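Food Prep Table Checklist, with Comments
Kinitz Demonstration Kitchen, Beder
Walked through by Urho Pitkänen, November 2020

Good morning, all, and thank you for leaving me such a tidy room to look at! I went around with a cup of coffee and more time than I usually get, so the comments run longer than the form allows. Please read them anyway, particularly if you are on the lemon table this coming week.

1. Cutting board and knife
Board lies flat: OK
Knife suited to the task: OK
Comment: I am very fond of the yellow plastic knife and would like us to keep it for all the soft fruit. Lay it down fully on the board between cuts, handle included. The board has its cord loop on the left, and I'd ask that it stay on that side and never trail under the board, where it would make a rocker out of a perfectly good surface. Slices go to the right of the knife, cup in front.

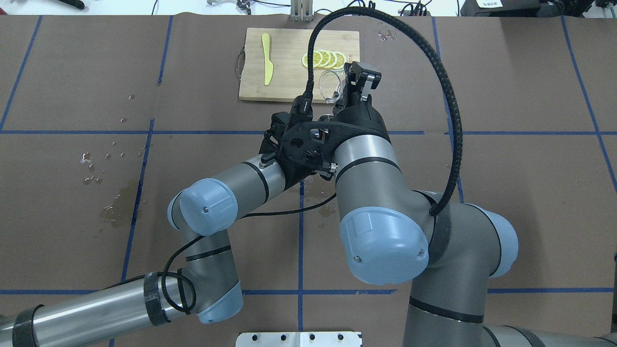
2. Table covering and tape
Paper smooth, no tears: OK
Tape stuck down along its length: OK, with a note
Comment: Run a fingertip along every strip before you begin, and pay special attention to the crossings, where one layer sits on another and a cloth likes to catch. A few of the long strips wander a little (mine always do too), and I don't mark anyone down for wavy lines. Lifted ends are another matter. Press them or replace them, and if the paper underneath has torn, change the paper as well. Iddrisu Adjei has the spare rolls in the Agbenyega cupboard, second shelf.
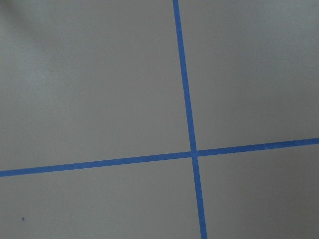 Reading time: 2 minutes

3. Fruit and cups
Slices kept on the board: OK
Cup clear of the board's edge: see comment
Comment: The clear cup is easy to miss against everything else, and I would feel better if it had a little more breathing space from the board. Wash the lemons whole, before slicing, and throw out any slice that lands on the paper. I know it feels wasteful.

4. Side table and cables
Keyboard and mouse away from food: OK
Red stop buttons within reach, nothing set on top: OK
Cables off the worktable edge: check again
Comment: The white table is for the screens and cables, please, and no fruit, cups or damp cloths, however briefly. I'd like the thin cables gathered toward the back when somebody has 20 minutes to spare.

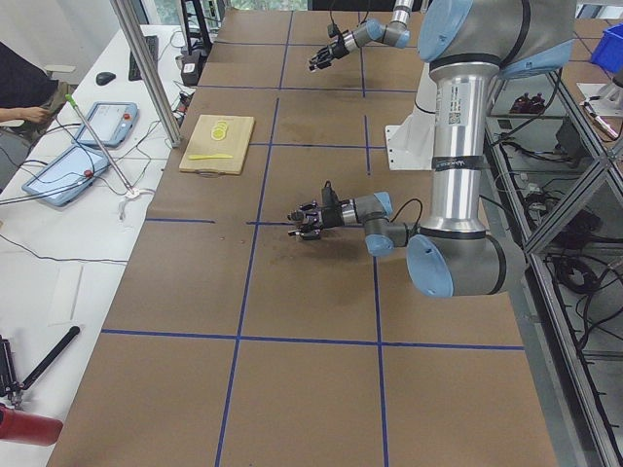
Worktable with the cutting board at left, white side table alongside.

5. Closing up
Board and knife washed and dried: to be signed by the last person out
Comment: Write it in the Planer, even if all you write is your initials. Next full walk-through is in February.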